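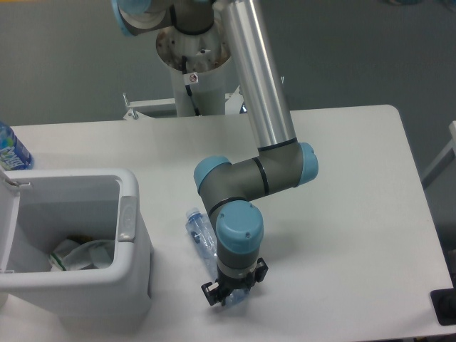 Two-finger gripper on thin PET bottles: force or position control?
Posted 2023-10-29 by skess_bench

Comparing two controllers for the Skesstead sorting cell, same arm and same two-finger gripper. The task is a clear water bottle lying on its side, to be picked and dropped in an open bin. Controller A is the Brulus, closing to a fixed width. Controller B is the Vorance, closing on motor current.

A missed 9 picks, B missed 3. Most of the misses on A were bottles that rolled while the fingers were closing. B squeezes harder than I'd like.

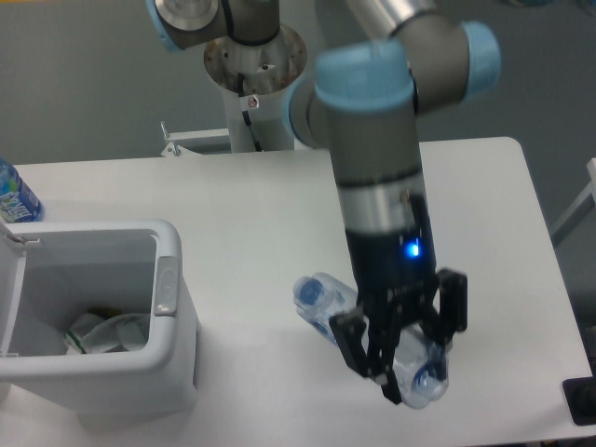 Once the bottle is up, both carry it at a diagonal. I'd like it closer to level before the move to the bin.

torque_ripple
Grip nearer the middle and it will level out. I don't think this is a controller problem. Your pick point comes from the camera, and clear plastic gives poor depth.

skess_bench
Partly agree. Both got the same pick points, though, so that doesn't explain the gap between them.

paredes_cell6
Disagree with torque_ripple. We ran 1110 picks on the Paredes line with a fixed width and it was fine on rigid containers, useless on thin-walled ones. Wall stiffness changes if the cap is off. Use current, but lower the limit and slow the last 6 mm of travel.

torque_ripple
Slower closing gives the bottle more time to roll.

paredes_cell6
Only if one finger touches first – centre the gripper properly and it has nowhere to go.

skess_bench
Will try the slower close on B with the lower limit, then the same speed on A. Results in November.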